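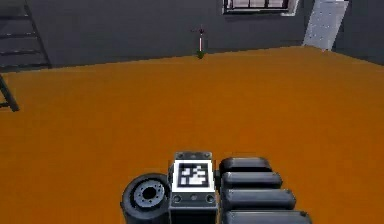 Rukhsana Pirzada wants the torch check done before anyone gets their EMF meter out, and she wants it written down this time, because at Belolov we had people halfway down the cellar on phone light. Fair enough! It's gone to the top.

So, the pre-investigation walk-through for the old Huver flour mill, February visit. I did the whole lot in daylight with my thermos and a clipboard, and my comments are under each item. Please read them before you turn up, even if you've been ghost hunting since you were in nappies.

## Before we go in

- [x] **Torches, one main and one spare each**
 Mine passed. The spare had batteries in it from goodness knows when, so I've binned them. Head torches are fine, but tilt them down when you're talking to someone, I'm still seeing spots from last winter.
- [x] **Written permission from the owner**
 Signed and in my glovebox, with a copy in the blue folder. It covers the mill building and the yard. It does NOT cover the silo, so don't ask.
- [ ] **Sign-in sheet**
 Still to print. Name, mobile, emergency contact, and any medication we ought to know about (asthma puffers especially, the dust is shocking).
- [x] **Phone reception**
 Two bars in the yard and nothing at all once you're past the loading door. Base camp stays in the yard for that reason.

## Ground floor

- [x] **Floorboards**
 Solid on the road side. Soft near the old grinding pit, and I've run tape across well back from it. If you hear footsteps over there, lovely, record them from your side of the tape.
- [x] **Broken glass and nails**
 Swept the main walkway and filled a bucket. Closed boots only, and yes, I will send you home in thongs.
- [ ] **Wiring**
 Owner says the power's been off for years. I'd still like the Fuditz tester over the switchboard before we go sticking sensors near it. Until that's ticked, hands off.
- [x] **Pigeons**
 Masks for everyone upstairs and anyone who wants one downstairs. Wash your hands before the sandwiches!

## Upper level

- [x] **Stairs**
 One at a time, and keep a hand on the rail. Third tread from the top gives a bit, so I've chalked it.
- [ ] **Handrail bracket at the landing**
 Loose. I've got the bolts but not the right spanner, will fix on the night before we start. If it isn't fixed we stay downstairs, and I'll cop the grumbling.
- [x] **Maximum group size**
 Eight. I know Khattak let us take more up, but Khattak has a concrete floor.

## Gear

- [x] **Cables**
 All taped along the wall. The 700 lumen lantern sits at the bottom of the stairs and stays ON, even during the quiet session. I don't care what it does to your night vision footage.
- [x] **Radios**
 Channel 2, all charged. The handset with sticker 712 crackles when it's turned up, so if you get that one, please check with the rest of us before declaring a voice from beyond.
- [x] **First aid kit**
 Restocked with eye wash, dressings and the big bandages. It lives on the base camp table.
- [ ] **Fire extinguisher**
 Gauge is fine but the service tag has lapsed. Swapping it for the one from my ute.

No candles, no incense, nobody wandering off alone. If you feel sick or you've just had enough, say so on the radio and someone will walk you out.

Four boxes left to tick, and I'll message the group as I get through them.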